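Leditz / Field notes / Visits / Handheld grippers

Search visits and notes Go

Visit notes: Utard, kitchen station, September

Quick write-up before I lose the notes. Went to see how Utard set up and look after the handheld grippers on their kitchen clearing job. One station, an ordinary counter, rubbish to pick up, a basket to drop it in. Santeri Oksanen showed me round, talks fast, so some of this is half sentences.
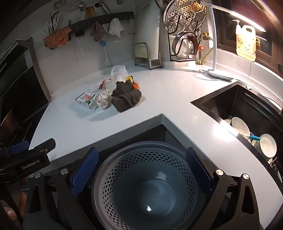
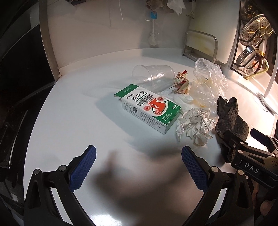

Carton, cup, wrapper, cloth – the clearing set, on the counter. 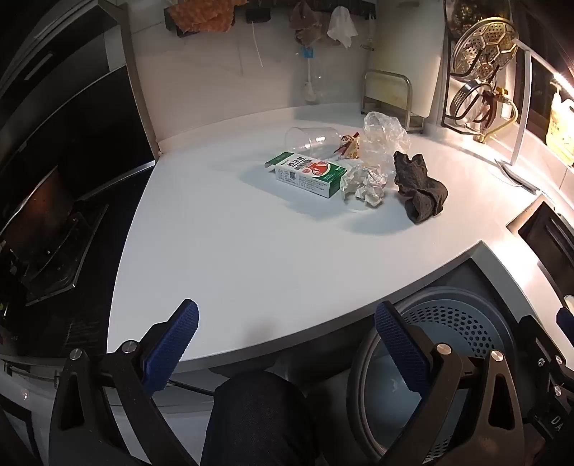

Station layout

Corner counter, basket on the floor side. Short reach down from the edge. Santeri's rule is that the lamp gets set first and then left alone for the whole session. If someone bumps it they stop and start the session over. Seems harsh, but they had a bad week in spring with two lamp positions mixed in one batch and had to bin the lot.

Items go back in more or less the same part of the counter between runs. Not the exact same spot. They used to mark spots with tape and gave up on it.

Target is 27 runs a session, then a break. Hands get tired before the hardware does, he says, and a tired hand starts to twist at the end of the close.

Looking after the fingers

Most of what I came for. The routine, as far as I could write it down:

– Wipe both blue pads before the first run and again at the break. Damp cloth, no cleaner. Somebody used kitchen degreaser once and the pads went slick for days.
– Open and close 17 times with nothing in the fingers. Listen. A click means a pivot has backed out.
– Check the pivot screws by hand, then with the small driver. Snug only. Too tight and the linkage drags, and you feel it in the grip well before you see it.
– Look at where the tips meet. If one pad touches early, loosen the pad screws, square it, retighten.
– Write it all on the card. The card lives with the gripper, not with the operator.

Pads get swapped at 1390 closes or at the first torn corner, whichever is sooner. I asked where that number came from. It was the count on the first pad that ever failed and they just kept it. Fair enough.

Spares come from Nonetti. Lead time has gotten longer so they hold 2 full sets per gripper now. Old pads go in a bag with the date on, in case anyone wants to look at the wear later (has anyone? no).

Faults they see

Thin plastic is the worst of it. Bags and wrappers get pulled up into the linkage cut-outs and stay there, then the finger won't open all the way. Fix is tweezers, never pulling from the pad side. Greasy paper is next, it leaves a film and the next item slides. Cups are easy if you come at them low. Cloth is easy, full stop.

Loose mounts too. The mount on top takes a knock evrey time someone sets the gripper down in a hurry, and a mount that has moved a hair makes the whole session useless. They now have a foam cradle for it and a check at the start of each session. I tried the check myself, took me four goes to get the mount seated. Santeri does it without looking.

Compared with Boonyarit

At Boonyarit in the summer the pads were glued on. Faster to build, misery to repair, you lose a finger every time. Screwed pads are the way to go and I'll say so in the purchasing note.

To chase up

– copy of the maintenance card, Santeri promised to send
– driver size for the pad screws, wrote it down and cant read it
– ask Nonetti if they sell pads singly
– whether the foam cradle was cut in house

Left at 4:30, missed the good train.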